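Jotell is looking for operators, gripper comparison study

We are a small robotics group in the Nusach building and we are looking for people who can operate our robot arms by remote control, starting in April. It is paid, casual work. You do not need an engineering degree. Steady hands and patience are more important for us.

What the study is

We compare 3 grippers on the same arm. One has long narrow fingers, one has short wide fingers, and the last is the Drumiten model with soft tips. Every operator works with all of them, in an order which we decide by draw. The tasks are the same each time: pushing small pieces with a tool, picking up a tool again after it is dropped, and turning a knob. We want to learn which gripper people can control well after little practice, and where the tool begins to slip or rotate between the fingers.

What you will do

You come for 2 sessions, each 80 minutes with a break in the middle. The first session includes training, and your practice attempts are not counted. After every task you fill in a short form about effort and comfort. Please write your true opinion, also when it is not flattering for our hardware. Altogether we plan to record 267 attempts, shared between all operators.

Who can apply

You should be 18 or older and be able to sit at a desk and use both hands for the length of a session. Glasses are fine. You need to distinguish red from green without difficulty, as the tools and the pieces are coloured. Experience with video games or sewing is welcome but it is not a condition. People who have worked on the Kaewkla controller project before cannot take part, we are sorry.
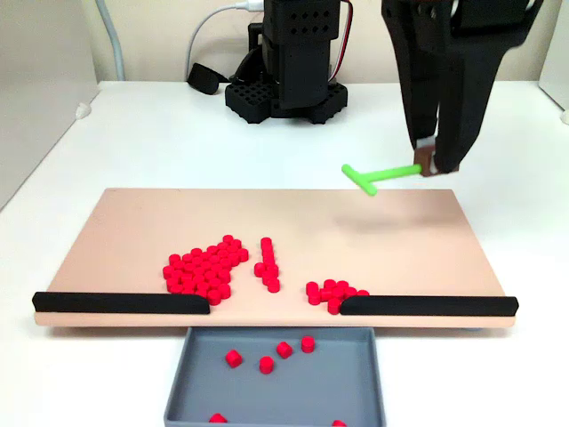 The pushing task: lime-green T-shaped tool, red pieces on the board and grey tray in front.

Payment and place

Payment is by the session, at our normal casual rate, and the training time is paid also. Sessions begin at 9 am or at 2 pm. There is bicycle parking behind the building and the lift goes to our floor.

How to apply

Send us a short email with the subject "Gripper operator". Tell us which start time suits you, whether you are left- or right-handed, and if you have used a robot arm before. A CV is not necessary. We will answer every application, but it can take us a few days.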